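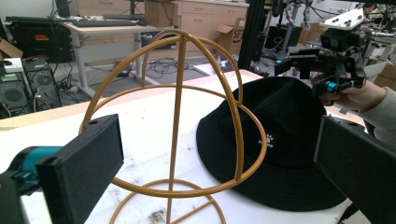
Visit report: Prindalis handling lab, January

I went to Prindalis to hear about a stopped cell. The firm supplies handling equipment to garment warehouses, and one of its customers, Jarkemow, had a robot that put soft hats onto display stands before they were boxed for stores. The cell ran for most of a season without much trouble and then began dropping hats, bending stands and, on one shift, closing on a stand while the guard door was open. The last of those is the reason several of us from other sites asked for a tour.

Ngọc Đoàn runs the lab and took the first session. She started with the fault log, which I would recommend to anyone hosting a visit of this kind. It is much more useful than a slide about the company.

The first fault in the log was a missed brim. A bucket hat has no stiff edge. When it lies flat with the crown up, the brim can sit tight against the surface or lift by a few millimetres, depending on how it was packed. The robot had been set up on one batch of hats, all of which had a slight curl to the brim, and the lower finger went under that curl. A later batch was flatter. The finger met the cloth from the side, pushed the hat along the table and closed on a fold of brim or on nothing. The controller recorded a good grip in both cases. It checked that the fingers had stopped moving and did not check how far apart they had stopped.

The second fault followed from the first. A hat held by a fold hangs to one side. Brought down over a domed wire stand, it catches the top loop instead of covering it, and the arm keeps going. The force limit had been raised during commissioning to stop nuisance trips, and it was never put back. Jarkemow found 90 bent stands in a bin before anyone connected them with the cell. Operators had been straightening the better ones by hand, which kept the scrap figure low and hid the problem for longer.

The third fault was the safety matter. An operator opened the guard door to clear a dropped hat. The arm stopped, as it should. The gripper did not, as it was fed from a separate supply that had been added in a later upgrade and had not been wired through the door circuit. It closed about its last commanded position while her hand was near the stand. She was not hurt. The cell was locked off that afternoon and stayed off until the supply was moved.

Nga Hà, who did the wiring review, showed us the before and after drawings. The change itself is small: one contactor and a revised test sheet. The larger finding was that the original test sheet asked whether "the robot" stopped on door open. Whoever signed it after the upgrade watched the arm, saw it stop, and ticked the box. The new sheet has a line for each powered item, including the gripper, and each line is signed separately.

We then moved on to the retraining work. The old program was a fixed path with a camera offset. The replacement is learned from people doing the job with hand-held grippers, so that the robot gets examples of flat brims, curled brims and hats lying at poor angles. The target for the first round is 2000 recordings. A recording stays in the set if the person misses the brim and recovers, and it is labelled as a miss. Ngọc Đoàn's view is that the old cell had no idea what a miss looked like, and that a set made up of clean picks would repeat the error.

Dolel, who make the finger pads for the production cell, are also supplying a thinner lower pad. It was not ready when we visited, so I can't comment on it.

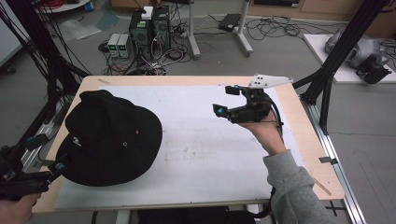

Why not just make the hats easier to pick up?

The packing could be changed so that every brim arrives with the same curl, and Jarkemow did look at it. The hats come from more than one maker, and the curl relaxes in storage, so the cell would still need to cope with flat ones.

A few notes from the discussion afterwards, for our own site.

Grip checks. We have the same "fingers stopped" logic on two stations at Chu. It should be replaced with a width window, with a fault raised outside it. Nga Hà suggested setting the window from measured grips on at least three batches.

Force limits. Any limit raised during commissioning should carry a name and an expiry. Prindalis now prints the list at each service. On the Jarkemow cell the raised limit had been in place for 216 shifts.

Add-ons. Anything fitted after handover with its own supply needs to go back through the door test. I have asked for our vacuum unit to be checked first, as it went in after the original sign-off and I can't find a sheet for it.

The revised test sheet can be had from Prindalis on request. I have a paper copy at my desk.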